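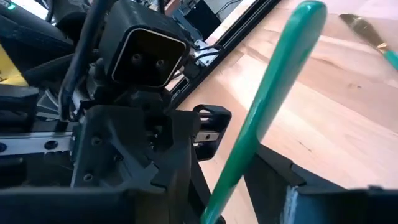 图1 夹爪与绿柄器具,腕部视角

**餐具分拣工位引入双臂机器人之后:对 Flultari 餐具间的观察**

工作与组织课程项目报告

## 摘要

Flultari 是一家做会议和宴会餐饮的公司,餐具洗好以后要按叉、勺、刀分进托盘,再送到前场。今年3月,公司在餐具间试用一套名为 Drokia 的双臂分拣工位。本报告记录试用期间员工工作内容的变化,资料来自现场观察、对11名员工的访谈,以及公司提供的停机记录。主要发现是:手工分拣的时间减少了,备料、复核和处理停机的时间增加了,新增的这部分工作目前没有写进岗位说明,也没有算进排班。

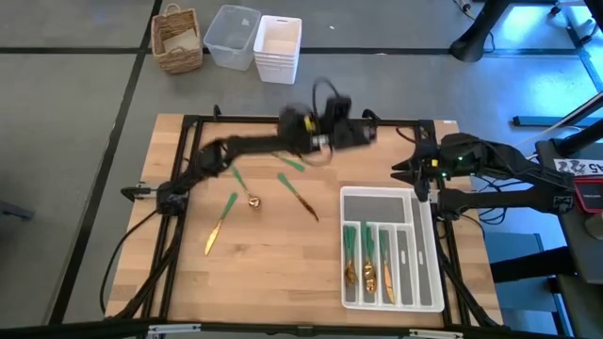 **文:Ngan-ling Yu** 指导教师:Annelore Fuchs 
2021年6月1日提交

## 一、背景

餐具间在厨房后面,早晚两班。试用之前,分拣全靠手工:洗碗机出来的餐具倒在台面上,员工站着分,一手抓一把,按种类放进托盘的格子里。宴会季的晚班,这项工作常常从收场一直做到下班。

公司引入 Drokia 的理由有两个,一是晚班难招人,二是有员工反映长时间重复抓取后手腕疼。设备的安装和调试由外部服务商 Skuvarent 负责,员工培训只有一个下午。

工位的基本布置见图2:木台面上方两条机械臂,右半边放一只带分格的白色托盘,待分的餐具散放在台面上。拍摄时叉子和勺子在托盘里各占一格,刀也有一格,台面上还剩四件。试用期间只处理这一套绿柄金色餐具,其他款式仍由人工分。

## 二、方法

我在餐具间做了三周观察,早晚班都去过,每次从开班跟到交班。观察时我站在台子外侧,不参与操作,用笔记下每项工作由谁做、前后顺序如何,没有用秒表。

访谈在休息室进行,每人半小时左右,问题分三部分:以前怎么做,现在怎么做,觉得哪里变了。受访者包括分拣员、两名班长和一名排班员。按照事先的约定,文中不写受访员工的姓名。

停机记录由班长在纸质表格上填写,整个试用期共127条。我把这些条目录入表格后按原因分类。有些条目只写了“停”或者“又停”,无法归类,单独列出。

## 三、工作内容的变化

### 3.1 上料

手工分拣时,餐具怎么倒在台面上都可以。现在要先摊开,不能叠得太厚,否则夹爪难以夹住单独一件。摊开餐具成了每一轮开始前固定的一步,通常由资历最浅的人做。

一名分拣员说:“以前我倒下去就开始分,现在我倒下去,还得替它摆好。”另一名分拣员觉得这一步很轻松,她更在意的是摊完以后要退到黄线外面等。等的时候能做什么,没有明确规定。早班的做法是去叠餐巾,晚班多半是站着看。

### 3.2 复核

托盘送往前场之前要有人看一遍。公司的要求是逐格检查,看有没有放错格、方向反了,或者带有没洗净的污渍。

污渍这一项,过去没有单独的步骤。手工分拣的人摸到、看到不干净的就顺手挑出来,几名老员工说这个动作“不用想”。工位只管分类,不看干净与否,所以挑脏餐具的工作全部移到了复核。复核的人对着的是已经叠好的勺子,要一把一把拿起来才看得见下面的勺面,做完再叠回去。晚班一名员工认为这比以前更费眼睛。

我建议把挑脏餐具提前到摊开的时候做,班长表示同意,不过到观察结束时还没有改。

### 3.3 停机处理

127条停机记录里,有106条由当班员工自行恢复,其余的联系了 Skuvarent。员工自行恢复的情况主要有以下几种:

- 餐具滑到台面边缘,夹爪够不到
- 两件餐具贴在一起,被一同夹起
- 托盘没有放到位,或者被碰歪
- 急停按钮被误碰

恢复的步骤不难:按暂停,等手臂停稳,把餐具或托盘摆正,再按继续。困难在于谁去做。培训那天晚班只来了一半人,没参加的人不愿意碰设备,于是恢复工作集中在两三个人身上。其中一人说,她在另一头装箱时也会被叫过来,“一晚上来回跑”。

## 四、员工的看法

对手腕负担减轻这一点,受访者的意见比较一致。每天做分拣的几个人都说下班后手没有那么酸了。这是他们自己的感受,我没有做测量。

对岗位的担心则因班次而异。早班本来就兼做叠餐巾和备餐车,分拣减少之后,其他工作很快填了进来。晚班的工作比较单一,有两人问过班长,试用结束后晚班会不会减人。班长的回答是还没有决定。公司方面告诉我,目前不打算裁减现有员工,但有人离职时不一定补人。这个说法没有正式通知过员工,我在访谈中发现多数人没有听过。

技能方面也有变化。手工分拣快的人,过去在班里有一定地位,新人会跟着他们学。现在大家遇到问题先找会处理停机的人,其中一位入职还不到半年。一名老员工谈起这件事时语气很平,说自己也想学,但是培训只有那一次,说明书贴在柜门里面,字太小。

排班员提到另一个问题。排班用的软件 Chung 里只有“分拣”一个工种,上料、复核和停机处理都记在它下面。从报表上看,分拣工时下降不多,管理层因此怀疑设备没有效果,员工却觉得自己多做了几样事。两边看的是同一个数字。

## 五、建议

1. 在 Chung 里把“分拣”拆成上料、复核、停机处理三项,至少在试用期内分开记录。
2. 给晚班补一次培训,安排在上班时间内,当班员工都参加,每个人亲手做一遍恢复操作。
3. 把挑出脏餐具的步骤移到上料时,复核只检查格位和方向。
4. 写明等待时间里可以做的工作,早晚班统一。
5. 关于晚班人数的安排,由公司直接告知员工,暂时没有决定也应当说明。
6. 停机表增加可勾选的原因栏,减少只写“停”的条目。

## 六、局限

观察只覆盖一家公司的一个餐具间,并且只涉及一套餐具。三周里有一周宴会较少,停机的频率可能偏低。试用前没有留下分拣用时的记录,前后对比主要依靠员工回忆。访谈对象由班长帮忙联系,有两名晚班员工不愿意参加,他们的意见没有反映在本报告中。

停机记录的分类由我一人完成。原因不明的条目如果重新核对,第三节各类情况的顺序可能会有变动,自行恢复的条数不受影响。

## 附:访谈提纲(节选)

- 请说一下您昨天这一班从头到尾做了什么。
- 设备停下来的时候,一般谁去处理?您自己处理过吗?
- 有没有哪件事是以前不用做、现在要做的?
- 如果由您来排晚班,会怎么排?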